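Line drying through a whole winter

The dryer quit in January with a load of towels in it. It had been making a scraping sound for a while and I had been turning up the radio. The repair shop in Unalby wanted more for the drum bearing and the labor than I paid for the machine used, so I told them no and strung a line in the basement that same evening.

I meant it to be for two weeks. I still haven't bought a dryer, and a few people have asked how that works with a family and a northern climate, so I'm writing it down.

The basement first. It's unfinished, block walls, one small window on the east side. The furnace is down there, which helps. I put screw eyes into the joists and ran four lines the long way, with enough space between them that I can walk through with a basket on my hip. The first rope I used was a cotton one from the garage. It sagged by the second load and left a gray mark across the shoulders of my husband's good shirt. I took it down and bought the plastic-coated kind. That has stayed tight, though I do wipe it with a rag before I hang anything white.

Kirsty Halliday, who lives two doors down and grew up without a dryer, came over to borrow a cake tin and ended up moving half of what I'd hung. I had everything doubled over the line like towels at a pool. She hangs shirts by the hem, upside down, with the pins at the side seams. Pants go by the cuffs so the weight of the waistband pulls the legs straight. Socks by the toe. I had been hanging socks by the cuff and wondering why they all went slack.

Her other piece of advice was to snap each thing hard before it goes up. Hold it by two corners and crack it like you're shaking sand out of a beach towel. It takes a second or two per item and it does more for the wrinkles than anything else I've tried.

The schedule changed more than the technique did. With the dryer I could leave it all until the weekend and run five loads back to back. The lines hold two loads, and in cold weather a load takes a day, sometimes a day and a half for jeans. So now I wash one load most mornings before work and take down yesterday's while the coffee is going. It's less work in a lump, but it never goes away either. I was annoyed about that for the first month or so.

Damp was the thing I worried about most. All that water has to go somewhere, and I didn't want it going into the block. I put a cheap humidity gauge on the shelf by the paint cans and watched it like a pot. With the lines full and the window shut it climbed to numbers I didn't like. A box fan on low, pointed along the lines instead of at them, fixed the drying time. The dehumidifier we already had for summer fixed the rest. I know running a dehumidifier takes some of the savings away. It still comes out ahead of the dryer for us.

I did keep track of that. I read the meter myself and wrote it on the inside of the cupboard door. Over the same stretch of months we used 2520 kilowatt hours the year before and 2394 this time. That's a smaller drop than I expected and my brother-in-law thought it was very funny. We also had a houseguest with a space heater for part of it, so I wouldn't hang too much on one comparison. I'll keep writing them down. 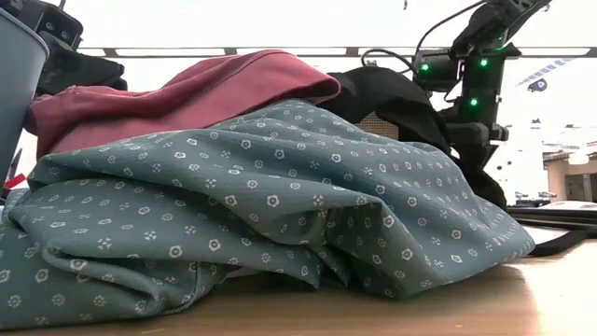 Does everything come out stiff? Towels and jeans do, and most other things are fine once you've worn them for a few minutes.

For the towels I tried vinegar in the rinse, which helped a little, and using less detergent, which helped a lot. We have hard water, and I had been pouring in the full cap for years out of habit. I use under half now. My younger son says the towels are scratchy and he is right. He gets the old thin ones, which dry softer, and that has been the end of it.

Sweaters don't go on the line at all. I roll them in a towel, press out what I can, and lay them flat on a mesh rack across the top of the tub. Anything knitted will grow if you hang it. I lost a cardigan that way -- it came down long enough to be a coat.

Sheets are the awkward ones. A queen fitted sheet takes up most of a line, and if the corners ball up they stay wet when the rest is dry. I pin it by two corners on one line and two on the next, so it makes a sort of hammock with the elastic side down. Then I go back before bed and turn it. On a mild day I skip all that and put them out on the porch rail.

Pins: I've gone through three kinds. The dollar store wooden ones fell apart at the spring. Plastic ones went brittle near the window. Eilidh Guthrie at work gave me a bag of her mother's old wooden pins, heavier than what you find in stores now, and those are what I use. I keep them in a coffee can with a wire handle so it hooks over the line and slides along with me.

A few smaller notes, mostly for Wilma Swanson, who asked in the comments last time:

Dark clothes go up inside out, even indoors. It keeps the lint from showing and the pockets dry faster.

Pet hair is worse. The dryer used to pull most of it off, and we have a dog who sheds all year. I go over the dog blankets with a damp rubber glove before washing and again after. I haven't found anything better.

Shake out the pillowcases before folding. I found a spider in one and my daughter found the other one.

Down comforters I take to the laundromat on Dullau Street, and I'm not sorry about it. I tried one on the lines in February and it was still clumped and cold in the middle three days later. Their big machine does it in under an hour with a couple of clean tennis balls thrown in.

As for whether we'll buy another dryer, I don't know. The old one is still sitting there with a stack of canning jars on top. If somebody in the house gets the stomach flu I expect I'll be at the appliance store by noon. Until then the lines stay up. Next job is a second shelf by the stairs for folding, and I have the boards for it already.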